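3.2 Workcell configuration and upkeep

The Bellisia cell consists of one arm, a parallel two-finger gripper and a small camera mounted at the wrist. Objects are placed on a white cloth that is smoothed before each session. Following the procedure of Farkas and Oravec, the finger mounting screws are checked after every 148 grasps, and the camera view is compared with a stored reference at the same time. 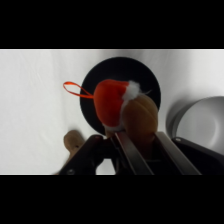 Finger alignment proved to be the main source of drift. Over 1,247 grasps, the pads were realigned 14 times, in most cases after contact with the rim of a bowl. Soft items such as plush toys caused little wear – loose fibers were brushed from the pads at the end of each session. Both fingers must remain visible to the wrist camera when the gripper is open, as in Figure 4.
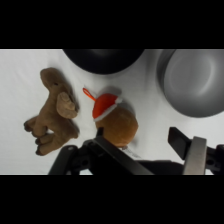

Figure 4. Wrist camera view of the open gripper near a round plush ball with a red Santa-style hat.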